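The toy shelf in the children's room at the Prurton branch has been sorted and cut back for August. Gervasio Insaurralde went through all of it, and 36 pieces are staying out. Anything chipped, sticky or missing its partner went into the back closet for now.

Wooden bowls are replacing the plastic bins. The bins were too deep, and smaller children tipped them over to reach what was at the bottom. A wide, shallow bowl lets a child see every block without dumping them out.

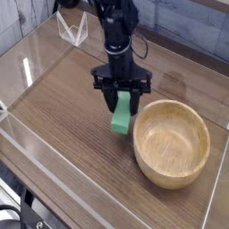
PLAY AND LEARN

The pale wooden bowl has a thick, rounded rim, easy for small hands to hold. The mint-green block next to it is one of the plain rectangular ones, with slightly rounded edges. Blocks go back in a bowl at the end of each visit, and bowls go on the low table by the window.

Please don't soak the bowls. Wipe them with a damp cloth, dry them right away and leave them right side up.

Idris Edwards is still looking for 2 more bowls of a similar size. If you have one at home that you no longer use, bring it to the front desk before story time. Painted bowls can't be used. Spare blocks are welcome too, in any color.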